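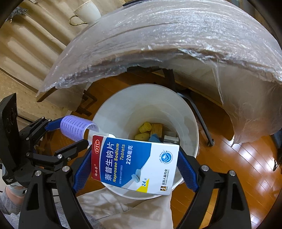

**gravelpit_ken** wrote:

Anybody else make it to the Jasness open day on Saturday? I went mostly for the arm demo and ended up spending nearly all my time at the hand gripper table (the line for the arm was 40 minutes, no thanks). They let you work a pair yourself! You squeeze, the fingers close, and you clear stuff off the table into a big white bin. I figured a flat carton like the naproxen one would be a cinch with those blue pads, but mine kept wanting to tip on me. The hair roller was way easier to hang on to.

**mothballs12** wrote:

I was there until noon. Fun, but I don't get the fuss. It's a reacher grabber with nicer hinges. My grandma has one.

**gravelpit_ken** wrote:

Ha, ok, but does your grandma's feed what it learns to a robot? Shadi Majali gave the talk and said they've logged over 500 sessions by hand so far, and the arm gets trained on those. That's the part I thought was cool. Also try doing cloth with a grabber, I dare you.

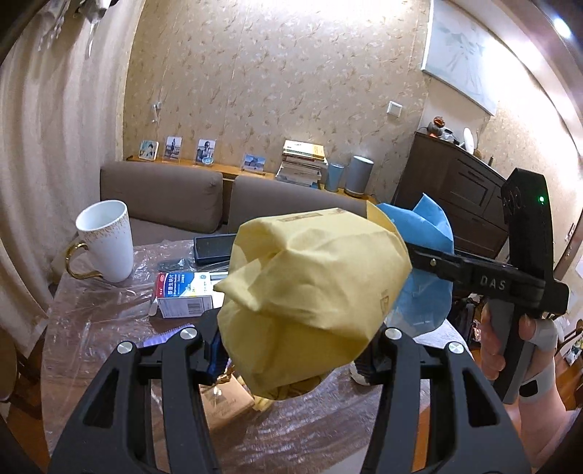 Cloth is where I got hooked, to be honest. You pinch one corner, the rest goes wherever it feels like, and you end up using the second gripper just to keep things under control. I went back around twice.

**Plodura_fan** wrote:

Cloth was my favorite too!! But I did wait for the arm and it was sloooow. Semple had a faster one at their thing in March.

**mothballs12** wrote:

Semple's was folding the same towel over and over. I'd be fast too.

**Plodura_fan** wrote:

Fair, lol. Still folded it though.

**rostitz_lane** wrote:

Couldn't go, had the kids. Do they let them try the grippers? Mine are 9 and 12.

**gravelpit_ken** wrote:

I saw a couple of kids having a go and they were better than me. Email them first, I'd say, the talk ran long and the 12 year old might be ok but I wouldn't bet on the other one.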